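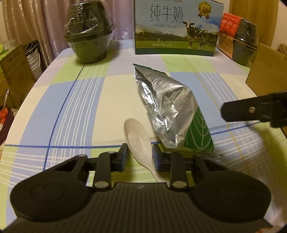

What does a water rescue crew do when nobody is in trouble?

Mostly they practice, and I got to watch a whole evening of it from the river path in Maglaya. I'm still buzzing, so this is going to be a thread.

Our town's swift water team trains on the stretch below the Jilelov bridge every other week, June through the fall. Anyone can stand on the path and watch. I've lived here for years and had no idea!

They started with throw bags. It's a bag with 55 feet of floating rope stuffed inside, and you hold one end and toss the rest past the swimmer, so the line lands across their chest. Looks easy. The newer members missed plenty, repacked the rope and went again, and again, and again.

One thing I picked up: the swimmer is supposed to roll on their back and hold the rope over the shoulder, the one farther from the thrower. Then the current swings them into the bank almost by itself. Watching it work the first time I clapped out loud like a kid at a ballgame.

Next came the hotel stairs part, which has no water in it at all. The old Kidell hotel lets the crew use its back stairwell, so they strapped a training dummy to a stretcher and brought it down from the top floor, around every one of those tight landings. Slow, quiet, lots of "ready?" and "ready" - I loved how calm it was.

I asked one of the crew what they get called to most. Flooded roads, she said. Drivers who figured the water was shallow and kept going. She wasn't preachy about it, she just said please turn around, every time, even if the truck ahead of you made it.

Also, if you see someone in the river: call 911 first, stay on the bank, keep your eyes on them and shout for them to float on their back. Throw anything that floats. Don't go in after them.

There's an open night at the Vovov Street station in September, starts at 5. You can try the throw bags on the grass and sit in the boat. They're raising money for new dry suits and the last I heard they were $1,000 short.

I'm going, and I'm bringing both my nephews, who have already asked if they get to wear the helmets. (I want to wear the helmet.)

Oh, and parking by the station is tiny. Use the lot behind the library and walk over the footbridge, you get a great view of the boat ramp on the way.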